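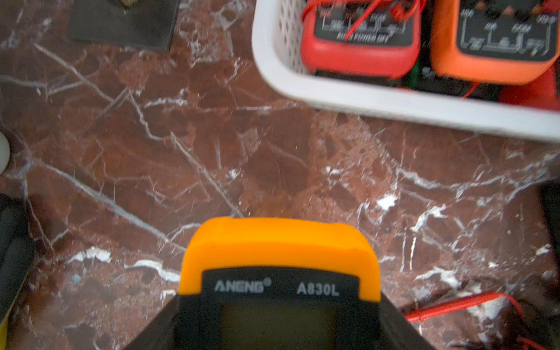 I've been using the Lultenum wrist camera kit since August to collect pick-and-place examples, and I have opinions! The job I gave it was a mean one: multimeters, lots of different ones, going into a white plastic basket. Shiny black cases, blank gray screens, leads everywhere. If your policy can learn to grab one of those, it can learn plenty.

Setup took me 20 minutes, most of it fighting the cable clip (the clip is awful, buy a better one). After that it was lovely. Press the pedal, do the pick, press again, and the episode saves itself. I got through 296 episodes and tossed 34 of them.
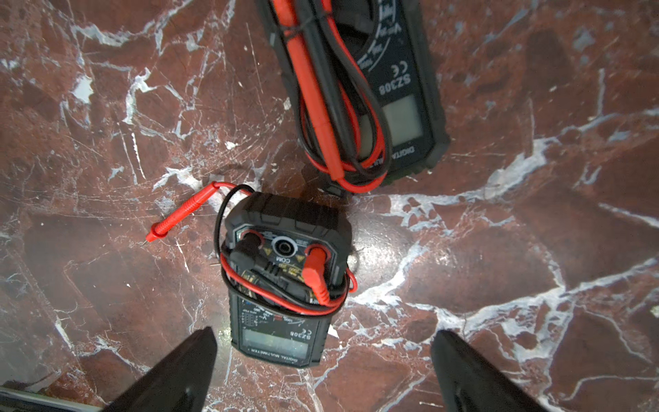 Narkthorpe Robotics Club, Manipulation Group

The close-up view is what sold me. With two SZ308s lying one above the other, I can read the model name on both, and I can see where the leads wrap around the lower one, so labeling goes fast. Glare is the weak spot. Polished marble throws bright patches back at the lens, and the auto exposure gets jumpy about it.

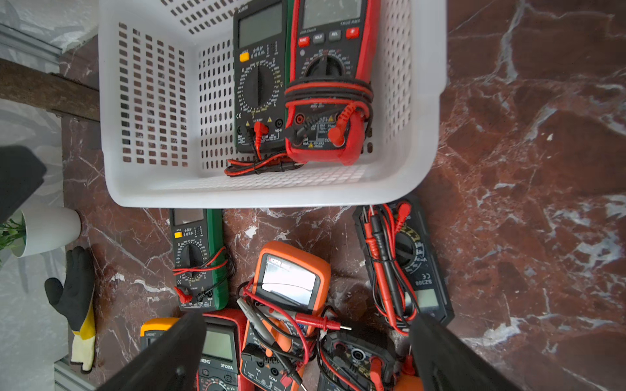

I'd also like a wider view for the clutter, plus some way to tag an episode "grabbed the wires" without opening the laptop. Gonçalo Cordeiro wrote us a little script for that, and it works fine, but it should be in the box. Four stars from me, and I'm ordering a second kit for the other arm.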